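Part 3 of the Bidden parts board guide. Parts 1 and 2 (unpacking, table height) are seperate sheets – do those first.

## 3. Setting up the board

You need:

- the white board
- the blue parts, all of them, out of the Zondby tub
- a dark cloth or a dark tabletop
- a dry microfibre cloth
- the Jestby card (the one with the outlines on it, not the warranty card)

**3.1** Clear the table. Wipe it. Grit under the board makes it rock and you'll be chasing that all afternoon.

**3.2** Lay the board flat, recesses up. Press each corner. If one lifts, check underneath before blaming the board.

**3.3** Dark surface underneath, dark behind if you can manage it. Black curtain is good, bedsheet is fine. White board on a white bench is hard on the eyes and small parts vanish.

**3.4** Tip the parts into a tray first, never straight onto the board. They roll.

> **Caution:** small parts. Choking hazard. Keep away from kids under three and from the dog.

## 4. Placing the parts

**4.1** Start with the round pieces. They're the easiest to pick up and the easiest to lose on the floor.

**4.2** Hold the disc by its rim, keep it level, bring it in over the board from above.
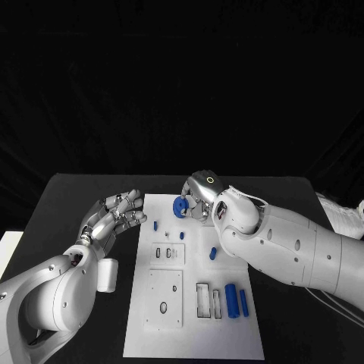 *Fig. 4a – Blue disc held at the board, near the top left.*

**4.3** Lower until it touches. Let go. Don't push yet – a nudge sideways and it should drop into its recess on its own. If it doesn't, wrong recess. Check the card.

**4.4** Then the pegs. Upright, one at a time, full depth. Fingertips on the sides, not the top, or you'll tip it on the way in.

> **Note:** a peg that goes in halfway and stops is nearly always crooked. Pull it straight out, turn it a bit, try again. No hammers. We've had boards come back with hammer marks.

**4.5** Work from the far edge toward yourself. Going the other way your sleeve catches whatever is standing up, and 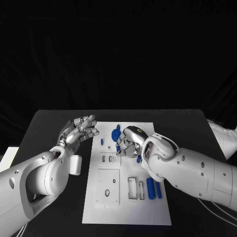
then you're setting the same pegs twice. Roll sleeves up past the wrist. Take off bracelets and watches too.

**4.6** Blocks last. Match the outline before you lower, flat side down.

**4.7** Run a hand lightly over the lot. Anything standing proud of its neighbours gets lifted out and reseated.

## 5. Stiff or loose fit

New boards are tight. Give it 100 placements before you decide a recess is actualy too small. Still tight after that:

1. Take the part out.
2. Brush the recess with a dry toothbrush.
3. Wipe the part.
4. Refit.

Loose parts are a different problem. Usually wear, sometimes heat – don't store the board in a car or on a sunny windowsill. In June one of ours sat in a ute over a Sunday and warped enough to rock.
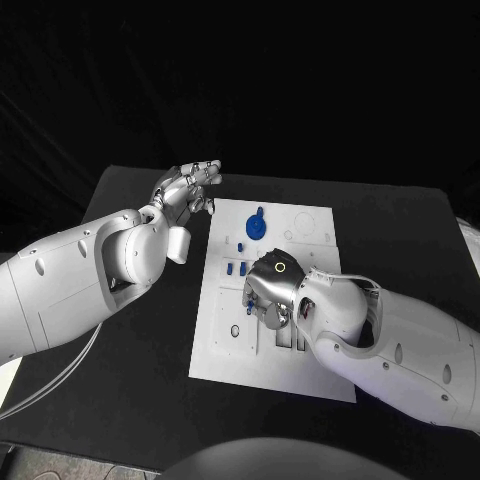 **Can I put a bit of oil on a tight peg?**
Use nothing wet, oil included. It holds dust and the recess ends up tighter than when you started. Dry brush only.

Replacement pegs come in bags from Gulyás, order code 305. Knobs are code 556. Put the board colour on the order or it'll get held up.

## 6. Checking and packing away

Check the board with the parts still in it. Gaps show up straight away that way.

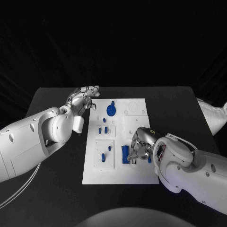 Keep one order for checking and stick to it, whoever is on the bench. Ours is top left corner first, across, down, finish bottom right. Blue on white helps a lot here, you can run your eye over the pegs, knobs and blocks in one go, and the dark grey tabletop stops the board's edge getting lost. Tick the card as you go.

Then:

- lift parts out straight, pegs first
- parts in the tub, lid on
- brush the board, wipe it, store it flat
- nothing heavy on top

Full inspection every 1,000 placements, or sooner if the board's been dropped. Look for cracks at the recess corners and any part with a chipped rim. Chipped ones go in the bin, not back in the tub.

Corrections to this sheet go to Anqi Li, in writing please, with the step number.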